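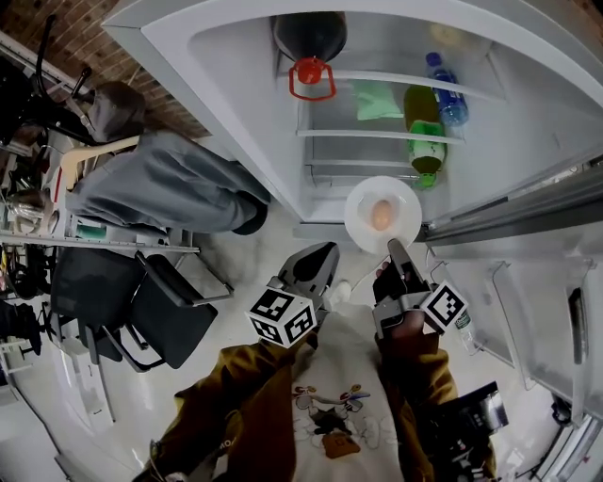

How many steps should the policy predict per chunk if the gripper pose comes from marker cube tracking? Start at 8 executed steps and only go longer once your latency numbers are solid.

tomas_k
ok but 8 out of how many predicted? we run Zendard at 16 and it drifts bad on anything where the cube goes behind the door edge

ludmila.tichy
16 is fine for open tabletop. For fridge stuff no. Pose jumps when the markers get lost, then the planner trusts the stale one for half a chunk. Check your tracker log first — count the gaps.

tomas_k
3534 frames in that log, 128 with no pose. all on the right hand

pesek_fan
Disagree with the 8 thing. Shorter chunks = jittery, plate wobbles. I'd fix the tracker. Fuse the IMU, done.

ludmila.tichy
Fusing helps, sure. Doesn't fix a 90 ms delay between camera and gripper width tho. Seen people spend weeks on the filter when it was timestamps.

pesek_fan
fair, but he never said he had a delay

tomas_k
I might. never measured it lol. Skanel driver stamps on arrival i think

ludmila.tichy
Then thats your bug, or one of them. Stamp at capture, resample both hands to the same clock, retrain. Dont touch chunk size til then.

tomas_k
will rerun Friday, 1014 demos so training takes a while. Keeping 16 in one branch and 8 in the other

pesek_fan
post both curves pls. still betting on 16

Reader comments

gus: same drift here with Clavurby, smoothing made it worse

mm_wrist: which Pešek release has the resample script? cant find it

We use cookies to keep you logged in. Accept / Settings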